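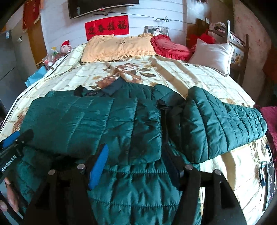 Page last changed: Sep 2, 2025

Search this site Search

Listero publishes rules for recording household tasks with hand-held grippers

Listero, a trade group for companies that collect training data for home robots, has put out a set of rules for recording work inside private homes. The rules cover hand-held grippers that a person carries through ordinary chores such as folding clothes, making beds and clearing tables.

The 14-page text was drafted in Druvport over the winter and spring. It applies to members from December. Firms outside the group may adopt it without paying a fee.

Under the rules, a household must agree in writing before recording starts, and the agreement has to name the rooms that will be used. Anyone who lives there can withdraw within 3 weeks and have the recordings deleted.

Family photographs, mail and medicine labels have to be moved or blurred before the material is shared. Wall hangings, bedding and furniture may stay as they are.

"Early drafts asked people to strip the room," said Huw Penry, who led the drafting. "We took that out. A jacket on a patterned quilt is harder for a robot than a jacket on a white table, and the home robot is going to meet the quilt."

Clothing gets its own section. Padded coats, zippers, straps and hanging tags must be listed in the notes for each recording. Operators are told to keep the fingers clear of zipper teeth and to stop if fabric snags.

An operator may record no more than 400 grasps in a shift under the rules, with a break at the halfway point. Oyewole, a data firm in Vustden, had asked for a limit of 600. It said it would follow the lower figure.

Ayodele Anozie, who manages recording crews at Oyewole, said the limit would add cost to larger orders. "We have over 1,000 homes on our list, and the schedule will have to be redone," Anozie said. "The consent part we mostly do already."

The rules do not set pay for operators or households. Penry said that would be left to each company.

Listero will take written comments on the clothing section until the rules take effect.

Print this page | E-mail this page

This site uses cookies. By continuing to browse you agree to their use. Accept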